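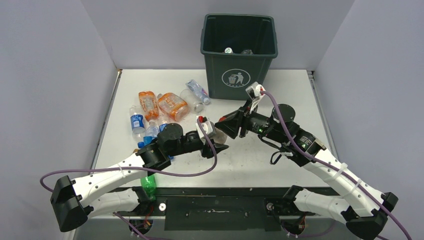
One reader of our November piece on sorting cells, signing as Drinance, wanted to know why anyone would pay for two arms when one arm and a better gripper might do the same work. Drinance runs a single arm on mixed packaging and says the gripper has always been the weak point, with the arm seldom at fault.

Giltlow has now put out the first results of a comparison that goes some way to answering that. The firm has been testing finger grippers on a two-arm cell at its Handville workshop, using empty drinks bottles, jars and other light plastic containers. The arms have to pick the items off a flat table and put them in a bin.

Two sets of fingers were tried. The first is the angular hard plastic pair that Giltlow already supplies with its arms. The second, made by Panyasiri, has the same mounting but a softer pad along the inside of each finger. Each set was used for 700 picks, with the same containers put back on the table in a fresh jumble after every run of 40. The arms, the wrist cameras and the control software were left unchanged between the two sets.

The soft pads dropped fewer items overall. The difference was largest with thin water bottles, which tend to buckle when hard fingers close on them and then spring out sideways. With thicker jars there was little to choose between the two, and on screw caps lying loose on the table the hard fingers did better, as the pads were too thick to get under the edge.

Using both arms made more of a difference than changing the fingers. In the two-arm runs, one gripper could hold an item steady while the other took a better hold of it, and this cut the number of bottles that rolled away at the first touch. It was also slower. Giltlow says that passing an item from one gripper to the other added 2 seconds to a pick on average, and that the software now tries a single-arm pick first and only calls on the second arm if that fails.

Clear plastic remains a problem for the cameras. The wrist cameras had trouble finding the edges of bottles with no label, mainly when several lay against each other. Labelled bottles were found more reliably, though the arms then tended to go for the label even when the neck would have been easier to hold. A change to the lighting over the table is planned, and the firm is also looking at a third camera fixed above the cell.

The cables gave some trouble as well. On the longer reaches the camera lead pulled tight at the elbow, and the runs were stopped until it had been tied back with more slack. Giltlow says later cells will have a longer lead as standard.

The Panyasiri fingers wear faster. The pads were changed after 16 hours of running, by which time the surface had begun to go smooth at the tips. The hard fingers were still the original pair at the end of the tests. Neither firm has given a price for replacement pads.

On the point raised by Drinance, the figures are mixed. A single arm with soft pads came close to two arms with hard fingers on labelled bottles, and fell well behind on everything that rolls. Giltlow has not yet run a single arm against two with the cameras moved off the wrist, and says this will be part of the next round.

The next round will also bring in crushed bottles and food trays, which were left out this time. Workshops with a cell of their own can ask Giltlow for the test sheet and the list of containers.

Posted 18/03/2018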